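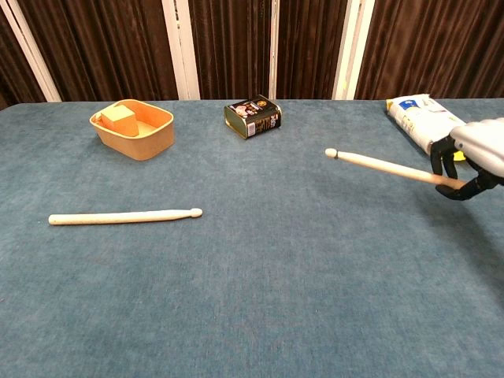 I've been hitting things for fitness since January, when my knees finally told me to stop running, and in that time I have gone through three pairs of boxing gloves. The first pair were my brother's and smelled like a hockey bag. The second were from a department store and split at the thumb. The third are the Gernitz Hawthorne, 14 ounce, lace-free, and I've now had them long enough to have opinions, so here goes.

First, who's talking. I'm not a fighter! I go to the evening class at a little club upstairs from a tire shop, I do the bag work, I do pads with whoever's free, and now and then I get talked into light sparring with Marlene Grewal, who is half my size and hits me whenever she feels like it. If you're competing you'll want somebody else's review.

The Hawthorne cost me $131 plus shipping, which made me wince a bit. The box came with the gloves and a small drawstring bag that's too tight for both gloves if you've stuffed them with newspaper (and you should be stuffing them with newspaper). The colour on the website is called oxblood. Mine are brown. Perfectly nice brown, but if you were picturing red, you'll be let down.

Break-in took a good while. For the first couple of weeks they felt like wearing two loaves of bread, and I couldn't close my fist properly without really squeezing. Zachary Melnyk, who coaches us, told me to quit complaining and hit the heavy bag in them every class, and eventually the padding over the knuckles gave way and they started to feel like mine. I'm at 40 sessions now and they close beautifully.

Wrist support is the best thing about them, hands down. The cuff is long and stiff, and the strap goes all the way around and then doubles back on itself, so even when I land a hook badly (often) my wrist stays where it ought to be. I used to ice my right wrist after class with the old pair and I haven't done that in ages.

What I don't love is the lining. It's slippery when it's new, then it gets clammy, and it takes forever to dry. If you train two nights in a row you'll be sliding your hands into something damp on the second night, and it's not a pleasant way to start a warm-up. The thumb is a bit short too. I have average hands and it's fine, but Sem, who has hands like snow shovels, tried them on and gave them straight back.

The stitching has held up everywhere except one spot inside the left cuff, where a thread came loose in the second month. I snipped it, put a dab of glue on it and it hasn't moved. I did email Gernitz and got a polite reply offering a replacement if it got worse, so points for that.

Compared to the Enier trainers that half the club wears, these are heavier through the wrist and softer on the knuckle. The Eniers are quicker on the pads. For bag work I'd take the Hawthorne every time, and Marlene says they hurt less to be hit with, though I'm not sure I've landed enough on her to call that a proper test.

Would I buy them again? Yes, on sale. I've seen them drop by $40 at the end of a season, and at that price I'd grab a second pair just so one could be drying while I wear the other. Go up a size if your thumbs are long, and use wraps, even for the easy classes.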